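Cumov Opens Kitchen Planning Studio in Former Sison Dry Goods Building

Free first appointments, a lending library of cabinet doors and a Saturday class for people who have never remodeled anything

August 24, 2022 – Cumov, the family-run kitchen design and cabinet company, is very happy to announce that its new planning studio is open to the public on the ground floor of the old Sison Dry Goods building. The studio gives homeowners, renters with patient landlords, and anybody else who has been thinking over a kitchen for longer than they care to admit a comfortable place to sit down and work through it with a designer.

The company has been building cabinets in its workshop across the river for 40 years, and for most of that time customers met with designers at a folding table next to the finishing room. It was friendly, and a good many kitchens came out of it, but it was also loud, and more than one couple went home with sawdust on their coats and no decision made.

"I loved that table, and I'll say so to anyone," said Donal Coughlan, owner of Cumov. "But you had to shout over the planer to ask somebody whether they bake. The way a family uses a kitchen is a fairly personal thing to talk about, when you think of it, and people deserve a quiet chair and a cup of coffee while they do it."

The studio takes up 2,373 square feet and has been laid out with plenty of room for strollers, wheelchairs and the relatives who so often come along to give their opinion. Work on the building began in April. The original pressed-tin ceiling was cleaned and kept, as was the long front counter where fabric used to be cut, and visitors who remember the store are warmly invited to come in and tell the staff about it. 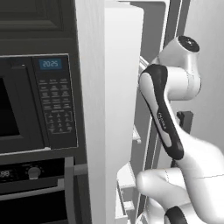

Every customer's first appointment is free and runs as long as it needs to, usually a couple of hours. Designers ask for a rough sketch of the room with the windows and doors marked on it, and they are quite used to sketches made on the backs of envelopes. From there they draw up a plan, talk over what can stay and what ought to go, and send the customer home with a written estimate that is good for 40 days.

Two cabinet lines will be offered through the studio. Prustico is the company's long-running painted line, made to order in any color a customer can bring in a sample of. Plovar is new this year and comes in a smaller set of sizes and finishes, which keeps the price down and shortens the wait to almost 8 weeks from order to delivery. Doors from both lines may be borrowed from the lending library and taken home for a week, so they can be looked at in the morning, at suppertime and with the lights off.

The studio will also host a free class on Saturday mornings called "Before You Tear Anything Out." It is taught by senior designer Remedios Lacson, who has planned kitchens for Cumov customers in everything from farmhouses to fourth-floor walk-ups.

"Most of what I teach is how to stand in your own kitchen and pay attention for a week," Lacson said. "Where do you put the groceries down? Which drawer do you open ten times a day, and which one has had the same birthday candles in it since your kids were small? Once folks have thought about that, the rest of our conversation goes along so much more easily, and they tend to spend less money too, which I'm always glad to see."

Class size is limited, and those who would like to attend are asked to sign up ahead of time at the front counter or by phone. Coffee and pastries are provided. Children are welcome, and there is a play corner with a small table and a great many wooden blocks made from workshop offcuts.

The studio is open Tuesday through Saturday, with evening appointments by request. Parking is available behind the building, and the side entrance has a ramp.

About Cumov

Cumov designs, builds and installs kitchen cabinets for homes throughout the valley. All of its cabinets are made in its own workshop, and its installers are employees of the company.

Media contact: Donal Coughlan, Cumov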